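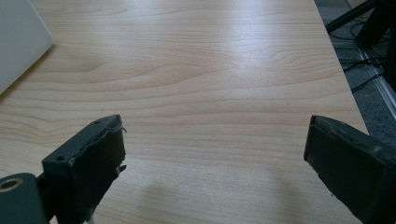 **Light wood table, glare spot, what finish?**

**funcombe_oak** - 2022-08-24

Looking for advice on a tabletop. It's a pale honey color with long wavy grain running the length of it. The surface is smooth and in decent shape. My complaint is the shine. The ceiling light leaves a big white patch on it and the grain disappears there. I work at this table most evenings and I'm tired of tilting my papers.

I bought it used in May at the Graltness resale barn for 40 dollars. There was no label underneath. I don't know if it's solid, veneer or laminate. What would you put on it to knock the gloss down? I was thinking of a light sanding and a matte topcoat.

**plankandpeg**

Find out what it is before you sand. If it's laminate, sanding will wreck it and there's no fixing that. Look at the end of the board. On solid wood the grain lines from the top carry over the edge and turn into end grain. On laminate you'll usually find a thin strip glued on, or a dark line where the sheet stops.

**Mrs_Tansy**

I'd leave the table alone and move the light. We had the same trouble in our kitchen with a bare bulb right over the table. Put a frosted shade on it and the glare mostly went away. Cost me 11 dollars.

**plankandpeg**

A shade helps, but a glossy top is still glossy. Any window will do the same thing in the daytime.

**Mrs_Tansy**

Then pull the curtain. He has a perfectly nice table and you're all about to have him out in the garage with a sander.

**rt_sebastian_shop**

We refinish a lot of tables at the Sebastian shop and I'd want to see the edges and the underside. From the top, my guess is maple or birch, or something made to look like it. The printed stuff is good now and I've been fooled more than once. One test is to look for a repeat. Real grain doesn't repeat, but a printed pattern often will if the table is long enough.

If it's real wood with a clear film finish, don't go down to bare wood. Clean it, scuff it with a fine gray pad going with the grain, wipe off the dust, and see how it looks dry. Sometimes that's all you need. Try the underside first if it has the same finish.

**funcombe_oak**

Checked the edge. There's a strip all the way around and I can feel a seam with my fingernail. No end grain at all. Didn't find a repeat but I only looked for a couple of minutes.

**plankandpeg**

Could be veneer with edge banding or could be laminate. Either way, no sander.

**dovetail_dan**

Disagree a little. You can hand sand veneer with fine paper if you're careful. I've done 2 desks that way and both came out fine.

**rt_sebastian_shop**

You can, but he doesn't know that it's veneer. I wouldn't tell a person to sand something when we don't know what it is.

**dovetail_dan**

Fair.

**Mrs_Tansy**

Desk pad. Flometti makes a plain felt one, and I've had mine for years. Covers the shiny part and you can roll it up when company comes.

**funcombe_oak**

I'd hate to cover the grain, but a pad only has to go where I work. I'll try the shade first and leave the sandpaper in the drawer. The fixture is 30 inches above the table, so maybe I can raise it some too.

**plankandpeg**

Raising it won't do much. Shift it toward the far end if the cord lets you.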